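Notebook — crust and staling trial, bench side
January 25, 2020

Started the second round of the staling work. Round one (July) is no use for comparison because we changed flour in between and I never wrote down the lot. Starting the numbering over.

Dough is the plain white one, 300 g flour per loaf, tap water, salt at 2 percent, dried yeast. Keerthana Subramaniam wants to try the Plellow starter as well, but I'd like one clean series with dried yeast before we bring in anything that ferments at its own speed. She has agreed to keep the starter going in the meantime.

Mixed 4 loaves. Dough weight before shaping was 586 g for the first one, and I didn't weigh the others, which I should have. Will do all of them next time. Bulk rise was slow, the room was cold overnight and the dough had barely moved when I came in. I let it go until it looked right and shaped after lunch. So the rise time in this series is longer than planned and I'm not going to pretend it matches the protocol sheet.

Baked in the Presteck oven, lower shelf, steam for the first part. The thermostat still overshoots on the first heat and then settles. Rahel Holzer says the probe is sitting too close to the wall and she is probably right. I hung a second thermometer from the rack and the two did not agree until well into the bake. Using the rack reading from now on.

Crust was darker on the side facing the fan. Turned the loaves halfway, late. All cooled on the wire rack, then two went into paper, one into a plastic bag and one stayed out uncovered.
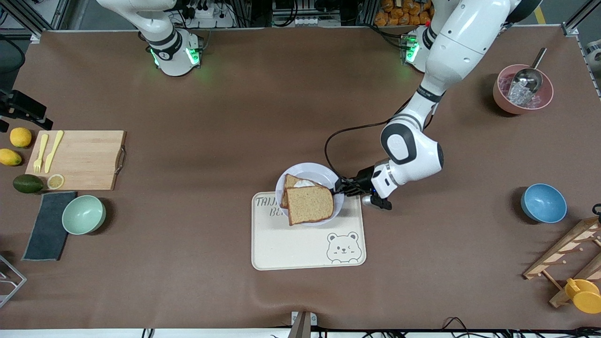 Crumb firmness is going to be the main measurement, and I want to settle how we cut before collecting numbers. Round one had slices of three different thicknesses, depending on who was holding the knife. The Thorlacius guide gives an even slice but drags on a soft crumb, so let the loaf cool completely before using it. Crusts come off, the end slices get thrown out, and the pieces for pressing come from the middle of the loaf only. Bread left lying on an open plate, like the one on the brown mat, doesn't go into the firmness series, it is drying from every side and that is a separate question from staling in the bag. I'd like to run it as its own set at some point, weighing plate and bread together. Pieces waiting to be pressed stay in the closed box.

Tried the press on some shop bread for practice. The plunger sticks at the start of its travel and then lets go, so the first reading is always high. Wiped the shaft and it improved. Still want Rahel to look at it before anything counts.

Rewarming: Keerthana asked if a stale slice warmed up again should be pressed warm or after cooling. I think both, a few minutes apart, on separate slices from the same loaf. The softening from reheating doesn't last and I'd like to see how fast it goes. Needs a plan for wrapping during the warm-up — foil, probably, or the surface dries and we measure that instead.

Nusason bags: the new ones are thicker than the old ones. Finish the old box on this series, don't mix them.

To do
Weigh every dough piece before shaping
Write flour lot on the inside cover
Move oven probe (Rahel)
Check press against the reference weight
Label the paper-wrapped loaves, they look the same
Ask Keerthana for the feeding log for the starter

First pressing tomorrow morning, the bagged loaf first, then the two in paper.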